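Chapter 3

The Picture and the Person: Retouching in Fashion and Celebrity Magazines

Before you read

Take any glossy magazine you have to hand and turn to the first advertisement for face cream. Look at it for a full minute, which is a good deal longer than the advertiser expects of you, and then go and look at your own face in a bathroom mirror at 8 in the morning. The difference between the two is partly youth and partly lighting, and partly the work of someone at a desk whose name is printed nowhere in the magazine. Our chapter is mostly about that last part.

In the two chapters before this one we spent our time with words: how a celebrity interview is set up, who gets to see the questions beforehand, and how an hour of rambling talk over lunch becomes a tidy page. I hope you came away feeling that a printed quotation is a made thing, even when every word in it was really spoken. I should like us to carry that feeling across to photographs, where most of us find it rather harder to hold on to. We know perfectly well that a writer chooses and trims. A photograph seems to have simply happened, and we let it past us without asking for its papers.

3.1 A short history of tidying up

Retouching is much older than the computer. Portrait photographers in the nineteenth century kept fine pencils and brushes for working directly on the glass negative, and a sitter who paid for a portrait might well expect a softer jaw and a smaller waist to come with it. The film studios of the 1930s took the habit up with great enthusiasm, and a star's publicity photograph could pass through a good many hands before it reached the public. If you have grandparents or great-grandparents with a wedding portrait on the wall, do look closely at the cheeks and lips, as these were very often tinted by hand, sometimes in colours that no cheek has ever been!

What changed with digital tools was the ease of it all. A retoucher working in paint had to be sparing, for a mistake could ruin the negative. A retoucher working on a screen can undo a slip in a moment, and can try a longer neck, look at it, and put the old one back. Little by little the work moved from covering up a blemish to altering the shape of a person, and readers (who had not been told) began to measure themselves against the result.

3.2 The Vemton cover

We shall come back several times in this chapter to one case, so let me set it out fairly fully now. Vemton was a monthly style magazine with a loyal readership and a reputation for good, plain photography. For its April issue it booked the singer Châu, who was then promoting her second album, and the pictures were taken over a single long Friday by a small studio called Troltent. Châu has a scar that runs from her left eyebrow towards her hairline. She had spoken of it in interviews, and had written a song about the accident that caused it, and it was in every one of the pictures that Troltent delivered.

On the cover it was gone. So were the freckles across her nose, and her arms had been made noticeably thinner. Châu posted the studio's picture beside the printed one that same evening, with no comment except the title of her song, and by the next morning the magazine's office was dealing with more letters and messages than it had received in the whole of the previous year.

The editor's first reply was that the changes had been made by Teliver, an outside firm that prepared pages for several magazines. Teliver answered that it had followed its usual written instructions, which ran to 8 pages and asked for "clean, even skin on all covers". Troltent, for its part, said that it had never been shown the finished cover. You will notice that each of these statements may have been perfectly true, and that taken together they leave us with a changed face and nobody who decided to change it. Keep this in mind when we reach section 3.5, on who answers for a picture.

3.3 Where the work is done

It helps, I think, to remember how ordinary the working day is. A retoucher may handle a watch strap, a plate of salad and a famous forehead before lunch, all with the same tools and very often under the same instructions. Few of them ever meet the people in the pictures. Many work from home and are paid by the image, which leaves little time for telephoning to ask whether a scar matters to its owner.

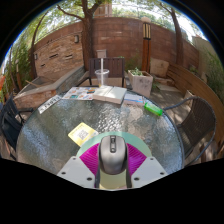
A computer mouse at a glass-topped patio table
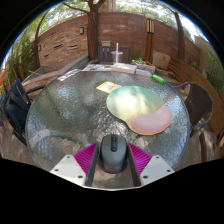

3.4 Three kinds of change

Students sometimes arrive at this subject wanting a single rule, either that all retouching is dishonest or that none of it matters very much. I have some sympathy with both camps, having belonged to each of them at different times, but we shall get further if we sort the changes into groups first.

The first group is correction. A camera may record a white dress as slightly blue, and putting the white back brings the picture nearer to what people in the studio saw.

The second is tidying, which takes in stray threads, a smear on the backdrop, or a spot that will have gone by next week.

The third is alteration, where something lasting about the person is removed or reshaped. Skin tone belongs here, as do hair, scars and the outline of the body.

The borders are not always neat, and you may well find yourself arguing with a neighbour over freckles. Please do. Write down your reasons as you go, for we shall need them in the exercise at the end of the chapter.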